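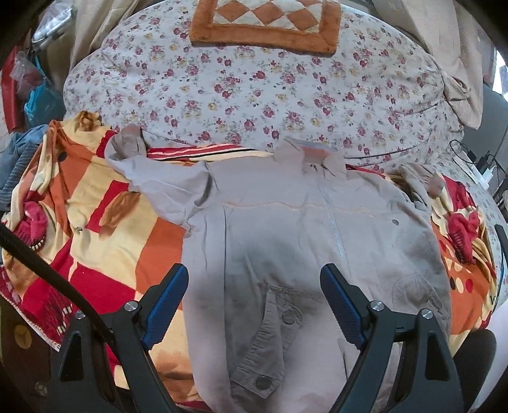 4.2 What people do with clothes that are worn but not dirty

I went into this part of the study thinking I'd be writing about washing machines, and I ended up writing about chairs. Chairs, doorknobs, the foot of the bed, the top of the radiator (a Britness favorite, apparently). When I asked households to keep a diary of every garment that got washed, what came back was page after page on the stuff that didn't: the jacket worn to the store and back, the sweater put on for two hours in the evening. I started calling this the "middle pile," and the name stuck.

The diaries ran for five weeks, starting in March, in Cedero and Britness. I'd asked for short notes and got 2000 separate entries, which is a lot of handwriting for one person to type up! I sorted them by garment first and by reason second, and I'd do it the other way around next time. Sorting by garment hides the fact that the same T-shirt can be "fine for tomorrow" in one entry and "only fine for painting" in the next.

Outer layers gave me the least trouble. Almost everyone let jackets and sweatshirts go many wears between washes, and the rule was usually a sniff test at the collar or a look at the cuffs. Hoods came up more than I expected, mostly in complaints about how long they take to dry.
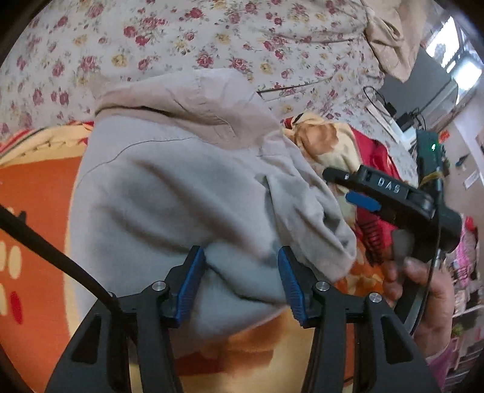 Figure 1. Light gray hooded sweatshirt with a beige hood lining. Hooded tops are coded as outer layers throughout this section.

Bedding is where my neat coding scheme fell apart. I had left it out of the diary sheet, and people wrote it in anyway, in the margins. Part of the reason is that the bed is where the middle pile lives in a lot of homes, so a worry about a shirt turns into a worry about the covers under it. Patterned covers also got a longer run than plain ones, and several entries were pretty frank that a busy print "doesn't show much." I can't separate that from the fact that the prints were often the heavier pieces and a pain to get into the machine.

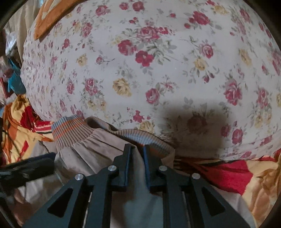 Figure 2. Floral pillow cover, roses on pale beige. Covers like this were coded as "patterned" (Polák scale, level 4).

I took an early version of these results to the Imasmont workshop, and the middle pile got more discussion than anything else I showed. 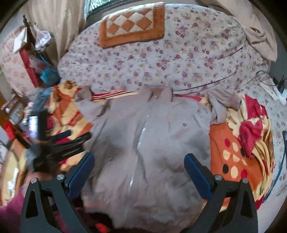 One listener there objected that I was treating the pile as a place when it's really a length of time, and that a shirt left on a bed overnight and a shirt left there all week shouldn't share a code. I think that's fair. The diary sheet only asked where a garment ended up, so I can't go back and fix it with this data. The follow-up sheet for Cedero has a line for when the garment was put down and another for when it was picked up again.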